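Subject: Re: Old Dell tower, worth stripping or not?
To: the Polberg repair and reuse list
Date: 20th January

Hello all,

I meant to answer this two evenings after it came in and then the whole message got buried under other things, so apologies to the person who asked, and I hope you haven't already carried the poor machine out to the curb. I'll quote the bits I'm answering and leave the rest.

> I've been given a Dell desktop tower by a neighbor who was
> clearing out an office. It powers on but I have no use for a
> whole computer. Is it worth taking apart for the pieces, or
> should it just go to the recycling place in Neltthorpe as it is?
> I have never had the inside of one open before and I'm a bit
> nervous about the processor.

Yes, please do take it apart! Office Dells are about the friendliest computers there are to start on, and there are usually two or three things inside that somebody on this list will be glad of. Even if you end up keeping nothing, you'll know what is in there, and the next one will take you half the time.

> Do I stand it up or lay it down? The side came off all right but
> then I lost my nerve and put it back.

Lay it down, open side to the ceiling, on something that doesn't wobble and that you don't mind scratching. Unplug it first, of course, and press the power button once with the cord out. Then take off your sweater if it's a woolly one, and touch bare metal on the case before you touch anything green. I have worked on kitchen tables and on a folded towel on the floor, and a proper table at a decent height is so much kinder to your back that I would almost say wait until you can borrow one.

Here is one the same way round as you'd have yours, with the parts coming out of it.

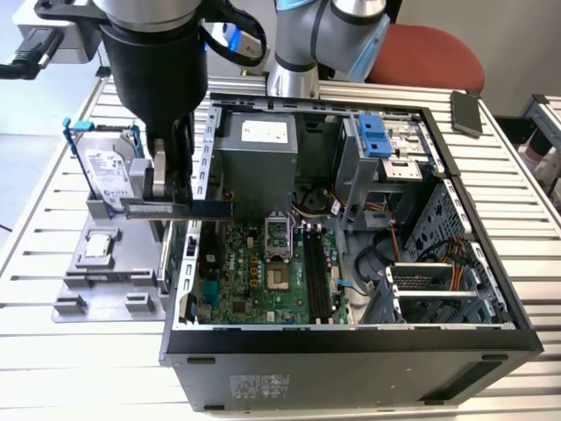
Dell tower on its side, both memory slots empty, drive and CPU set out on the plate to the left.

What I'd like you to take from it is how tidy the left-hand side is. The hard drive is standing up in its caddy and the processor chip has a little recess of its own to sit in, so nothing is sliding around under anybody's elbow. You don't need a fancy plate for this. I use a muffin pan for the small things – screws in one cup, blue plastic bits in another – and an old cookie sheet for anything larger. I started doing this after losing a drive screw into the heating vent, where I believe it still is.

> What order do you take things out in?

Everybody has their own order, and you will get other answers to this. Mine goes:

Memory first. Press the latches at the ends of the slot outward and the module lifts up by itself a little, and then you draw it straight out by its edges. If it feels stuck, check both ends again before you pull any harder, as there is almost always one latch you haven't pushed all the way.

Drive next. Unplug its two cables (by the plug, never by the wire), then look for blue plastic. Blue is the color to follow in these machines. On the one in the photo there's a bright blue release latch on the drive cage, and a blue tab on the caddy as well. Keep the caddy with the drive! People are forever asking me for caddies and I never have the right one, because for years I put them in the trash.

Processor last, and I'll come to that. The power supply I leave where it is, and I would ask you to leave yours alone too. Take it out whole if you must, but don't open the box itself for any reason whatsoever.

> The processor has a metal frame clamped over it and I'm scared
> of bending something.

You're right to go slowly, though it's less frightening than it looks. Have a look at this close view of the same sort of layout, with a processor in its socket and the two long memory slots running alongside it.

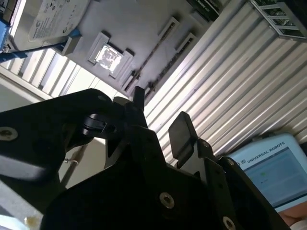 Processor in its socket inside the raised frame, memory slots to the right of it, drive with its blue bracket over on the left.

The shiny part in the middle is the metal lid of the processor, the heat spreader, and the grey frame around it is what holds it down. Yours will likely have a cooler sitting on top that has to come off before you see any of this. Loosen its screws a bit at a time, going corner to corner, and if the cooler won't lift, give it a very small twist to break the grip of the old paste. Running the computer for a few minutes beforehand softens the paste, but then please do the unplugging all over again.

After that, push the little lever down and slightly out, let it come up, and swing the frame open. Lift the chip straight up by its edges with finger and thumb. Don't slide it, don't tip it, and don't let anything fall into the socket while it's open. If you have an offcut of thin card, lay it over the socket until you're finished. Wipe the paste off the lid with a coffee filter and a drop of rubbing alcohol, and take your time over the edges.

> And what do I do with the pieces once they're out?

Memory goes in an antistatic bag if you have one. I have a drawer full, so just ask. Write on a bit of masking tape which machine it came from, and stick the tape on the bag and never on the module. The drive needs wiping before it goes to anyone, whatever your neighbor tells you about it being empty. I can do that for you on the old setup in the Lindemann shed, and I'll give you back a slip saying it was done. My last slip was number 163, so you can see it gets a fair amount of use. The bare case and everything left in it can go to Neltthorpe, where metal goes to the gate on the far side and the boards go in the cage by the office.

If you'd like company, the next open bench is at Sakberg in March, and there's no need to sign up. Bring the tower just as it is, a Phillips screwdriver with a longish shaft, and a box for the trip home. I'll bring the muffin pan and probably a real batch of muffins too, in a different pan, I promise.

One more thing before I let you go. Somebody asked on the list last fall for two matching memory modules for a Dell of this general kind, and I don't think they ever found them. If yours turn out to be a pair, would you post what's written on the labels? I have the old request saved and can pass it along.

Warm wishes to everyone, and do write back and say how you get on,

Your bench person at Polberg

Polberg Repair and Reuse List | Message 2663 | Contact the list owner | Copyright remains with the sender | Back to top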